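Arquivado em: Consumo, Casa | Deixe um comentário

Assinaturas que ninguém pediu

Começou com o filtro de água. Comprei um jarro da Lelholm, daqueles que ficam na porta do frigorífico, e na caixa vinha um papelinho a dizer que eu tinha "direito" a um plano de reposição. Direito é uma palavra curiosa para uma coisa que se paga todos os meses. Aceitei, porque o primeiro filtro saía de graça, e em três semanas já tinha dois em casa e um terceiro a caminho. Bebo água como uma pessoa normal. O plano parecia calculado para uma camioneta de futebolistas.

Desde então ando desconfiado de tudo o que se renova sozinho. Fiz uma coisa que recomendo a quem tiver estômago: sentei-me com os extratos do banco e sublinhei cada cobrança que se repetia. O total dava 74 euros por mês. Parte disso eu sabia e queria, como o telefone. O resto era sedimento: um armazenamento na nuvem para fotografias que já passei para um disco, uma aplicação de meditação que usei duas vezes (e das duas vezes adormeci), um jornal estrangeiro que assinei por causa de um único artigo.
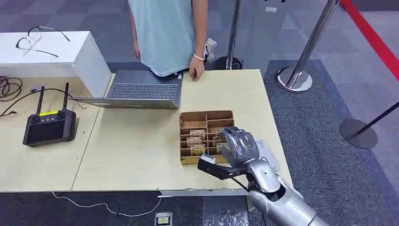
O truque do período grátis

A Prament, que vende o tal programa de finanças pessoais, oferece 60 dias sem pagar. É generoso, dizem os anúncios. Eu digo que é bem medido. Uma semana ainda cabe na memória de qualquer pessoa, ao passo que dois meses dão tempo de sobra para esquecer onde se pôs o cartão e com que endereço de correio se fez o registo. Tem graça que seja um programa para controlar despesas. A primeira despesa que me mostrou foi ele próprio, e mesmo essa vinha arrumada na categoria "Bem-estar".

Já me disseram que exagero, que as empresas mandam avisos. Mandam, pois. O da Prament chegou com o assunto "Novidades para si" e a data da renovação vinha no quinto parágrafo, a seguir a uma fotografia de um casal a rir-se de uma salada. Se aquilo é um aviso, então as letras pequenas do seguro do carro são literatura de viagens.

Cancelar, claro, é outro desporto. Entrar faz-se com um toque do polegar. Para sair da Lelholm passei por quatro ecrãs, um inquérito e um botão cinzento-claro sobre fundo branco com as palavras "Continuar para desistir". Depois telefonou-me uma senhora muito simpática a oferecer metade do preço. Se podiam cobrar metade, porque é que andei a pagar o inteiro?

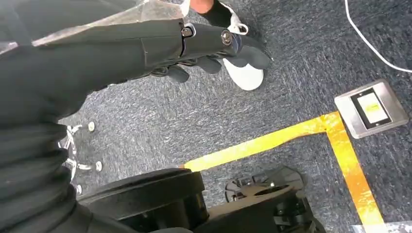 E compensa pagar o ano todo de uma vez, para ter o desconto?

Só quando já se usou o serviço durante uns bons meses e se sabe que vai continuar a ser usado. O desconto anual é um prémio que a empresa nos dá por deixarmos de pensar no assunto, e é precisamente isso que lhe convém. No meu caso, o único plano anual que mantive foi o da Ullia, a lavandaria da esquina, que me faz as camisas e me fica por 29 euros ao mês em vez dos 37 do preço avulso. Esse fiz as contas à mão, em papel, e voltei a fazê-las no dia seguinte.

Há quem defenda que o modelo é mais justo: paga-se o que se usa, ninguém fica com tralha em casa, os produtos vão sendo melhorados. Gostava de acreditar. Mas o processador de texto que uso para escrever isto faz hoje o mesmo que fazia há dez anos, com a diferença de que dantes era meu. As melhorias que recebi foram um ícone redondo e um menu que mudou de sítio.
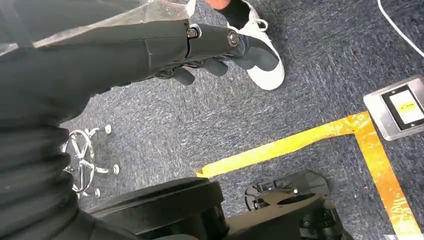
E a tralha também não desapareceu, mudou foi de forma. Em vez de caixas no armário tenho palavras-passe num caderno, e metade já não abre nada. A padaria Urbańczyk, onde compro pão há anos, lançou em março um "clube do pão" com entrega semanal e cartão de sócio. Perguntei à rapariga do balcão o que ganhava eu com aquilo, se moro a cinco minutos a pé. Pensou um bocado e respondeu que recebia um saco de pano. Trouxe um pão de centeio, paguei em moedas e vim-me embora.

Ainda me falta cancelar o jornal. Pedem que o faça por carta.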